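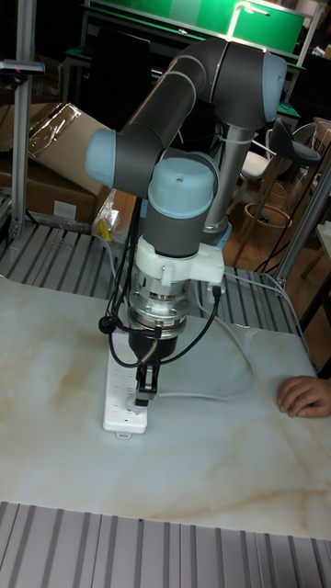 Fadari return with second album and a November run of shows

Aug 16, 2022

It has been a long wait for anyone who fell for Fadari's first record, and a good many of us have nearly worn it out in the meantime, so it's a pleasure to pass on that the quartet have finished a second. It is called Ivanyshyn, it runs to 13 tunes, and it comes out in November on the small Besik label, which has looked after the group from the beginning.

The line-up hasn't changed – tenor saxophone, piano, double bass and drums – and neither, by the sound of the two pieces the label has shared so far, has that lovely unhurried way they have of letting a melody find its own feet before anyone thinks of taking a solo. The opener starts with the bass on its own for a good long stretch, and when the tenor does come in it's so soft you might lean over to check the volume. The second piece is a quicker affair, with some very cheeky brushwork on the drums and a piano part that keeps wandering off into the neighbour's yard and coming home again.

Most of the album was put down over two days in the old hall at Flurkier, with the players set up close together and no headphones, which is how they've always liked to work. The band say they kept first takes wherever they could, a squeaky piano stool included.

There will be a vinyl pressing of 300 copies as well as the CD and download, and if the first album is anything to go by the records won't hang about, so it's worth getting your name down with Besik early. Orders open at the end of the month.

The launch show is back at the Flurkier hall, with the full programme played in order and an interval in the middle for a cuppa. Other dates for the November tour are still being settled and will be listed on the label's website.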